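Keeping Wedding Clothes and Flowers Looking Good Through a Long Day of Photos

I love a wedding with a long photo session in the middle of it. You get the light, you get the couple running around town between the ceremony and the dinner, and you get a whole lot of fabric dragging over a whole lot of sidewalk. I've been altering, pressing and patching wedding clothes out of my back room for years, and these are the tricks I pass along at every final fitting. Most of them use things you already have in the kitchen or the sewing drawer.

Steaming the dress

Hang it high. Higher than you think! A dress with a train needs to hang with the hem clear of the floor, and a closet rod won't do it. I use a heavy hook in a ceiling beam, but the top of a solid door works if you lay a clean pillowcase over the edge first. Loop the hanger through the inside ribbons and not the shoulder straps, or you'll stretch the straps.

Run the steamer into the sink for a good minute before it goes anywhere near the dress. The first puff always spits. Work from the inside of the skirt wherever you can get in there, lining first, then the outer layers, and keep the head moving. Silk gets a dry press cloth and a cool iron from me, never steam straight on the face of it, and I test inside a seam even when I'm sure. Beading gets steamed from behind or left alone.

Tulle is the fun one. If you have a veil that came out of the box with fold lines, hang it in the bathroom, run the shower hot with the door shut, and leave it for a while after you turn the water off. Nine times out of ten you won't need the steamer at all.

The hem, before and after

Outdoor pictures mean a dirty hem. It just does! You can slow it down, though. Baste a strip of cheap white netting along the inside of the hem with long loose stitches, so the netting touches the ground first. After the photos, snip the basting thread, pull, and the strip comes away with most of the grit on it. My friend Maarja Vītola did this for her own wedding in August and was done in the ladies' room before the soup came out.

For what does get through:

Dry dirt - let it dry completely, then flick it off with a soft, clean toothbrush. Rubbing it damp only pushes it in.
Grass - dab with a little dish soap in cool water, blot with a white towel, and take it to the cleaner that week.
Lipstick and foundation - scrape off what you can with the edge of a spoon, then press plain baby powder onto it and brush off. It won't remove it, but it will fade it enough for the pictures.
Red wine - blot, blot, blot. Club soda is fine on polyester. On silk, please leave it to a cleaner, plain water included.

White chalk covers a small mark on a white dress beautifully. Tailor's chalk is best, and the stick from a kid's chalkboard will do in a pinch. Rub lightly and blow off the extra.

Bustles

Have two people learn the bustle, and have them practice on the actual dress. Number the loops with tiny tags of masking tape on the inside, and put the same number by each button. Peel the tags off once it's up. If a loop snaps (it happens on the dance floor more than anywhere), a safety pin through the lining and the bustle point holds nicely, as long as you catch a seam and not just the top layer.

Bouquets and boutonnieres

Cut the stems at a slant and stand the bouquet in a jar of cool water right up until you leave, then wrap the ends in a damp paper towel with a sandwich bag over it and a rubber band around the lot. Slide that off for each round of pictures and put it right back on. Hydrangeas drink through their petals too, so a fine mist in the car perks them up like magic. Keep it off the ribbon. 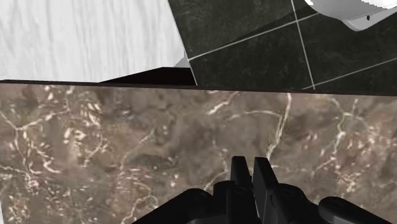 Boutonnieres live in the refrigerator in a lidded box with a barely damp towel in the bottom, well away from the apples. Fruit gives off a gas that ages flowers fast, and I lost a perfectly lovely set of ranunculus that way before I learned it. Pin from behind the lapel, down through the stem, and back out behind the lapel, so no metal shows. Make one spare. The groom will be hugged flat within the hour.

Shoes

Scuff the soles of new shoes with medium sandpaper, crosswise, before anyone has to walk down polished stone stairs in them. A dozen strokes per sole is plenty. For heels on grass, the clear clip-on caps are great, and so are wine corks with a hole carved partway in, if you're the crafty type and the skirt is long enough to hide them! White satin shoes wipe up with a barely damp cloth and a tiny bit of hand soap, always with the grain.

What goes in my bag

White thread, ivory thread, black thread, with needles already threaded and wrapped around a card. Safety pins in three sizes. Small scissors. Double-sided fabric tape. Chalk. Baby powder. Two white washcloths. A crochet hook, which is a lifesaver for those tiny satin buttons with elastic loops - Kanako Kubo showed me that one, and I can close a long row of them now before the bride gets fidgety. Straws, so nobody drips on anything. A flat bedsheet in white, for the bride to stand on while she steps into the dress, and it goes under the train between shots too.

If you've got a better way with grass stains on lace, please write and tell me. I've tried everything on my shelf and I'm still not happy with any of it.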